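すいり小説のしくみ 手がかりはどこにかくれているか

すいり小説は、なぞの答えをさがしながら読む物語です。英語ではミステリーといいます。なぞには、事件のほかに、なくなった物や、意味のわからない手紙などもあります。

すいり小説は、おもに次の部分からできています。
なぞ 解かなければならない問題
手がかり 答えにつながる事実
容疑者(ようぎしゃ) うたがわれる人
探偵(たんてい) なぞを解く人
解決 答えと理由を説明する部分

ここでは「プリクコムの時計」というお話で考えます。プリクコム(Prikcombe)は海ぞいの小さな町です。町の図書室から、古い置き時計が消えました。図書室には1,000冊の本があり、入り口は一つです。かぎを持っているのは三人で、三人とも「夜は家にいた」と言います。

手がかりは、ふつう目立たないように書かれます。作者がよく使うのは、ほかの物にまぜて書く方法です。たとえば「机の上には、新聞、めがね、ぬれた手ぶくろ、えんぴつがあった」という文があるとします。大切なのは手ぶくろです。その夜、雨がふったのは10時からでした。手ぶくろの持ち主は、10時よりあとに外にいた可能性があります。

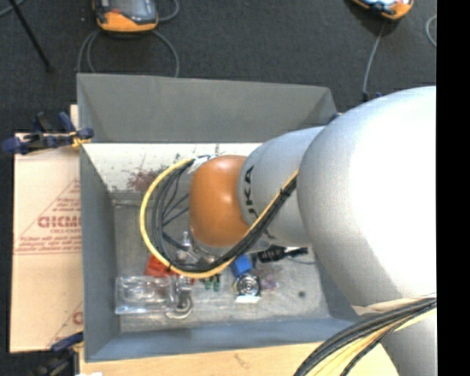
手がかりとまちがえやすいものに、「にせの手がかり」があります。英語では赤いニシンという意味の「レッド・ヘリング」とよびます。読者の考えをちがう方向へ向けるための情報です。時計のお話では、容疑者の一人が大きなかばんを持って歩いていました。かばんの中身は、借りた本でした。うそは書かれていませんが、読者は時計が入っていると考えやすくなります。

すいり小説には「フェアプレー」という考え方があります。探偵が答えを言う前に、必要な手がかりを読者にも見せておくことです。時計のお話が全部で78ページなら、手ぶくろの文は解決の場面より前になければなりません。最後のページで初めて手ぶくろが出てくると、読者は自分で考えることができません。

語り手にも注意が必要です。語り手とは、物語を話して聞かせる役のことです。「わたし」が語る物語では、「わたし」が見たことや考えたことしか書かれません。見まちがいをしている場合や、わざと言わないことがある場合もあります。

読むときは、ノートを線で三つに分けると整理しやすくなります。左に「だれが」、中央に「いつ・どこで」、右に「言ったこと」を書きます。同じ時刻について二人の話が合わないときは、そこに印をつけます。解決の章に入る前に一度本をとじ、自分の答えと理由を書いておきましょう。読み終わったら、印をつけたページにもどって、見落とした手がかりをさがします。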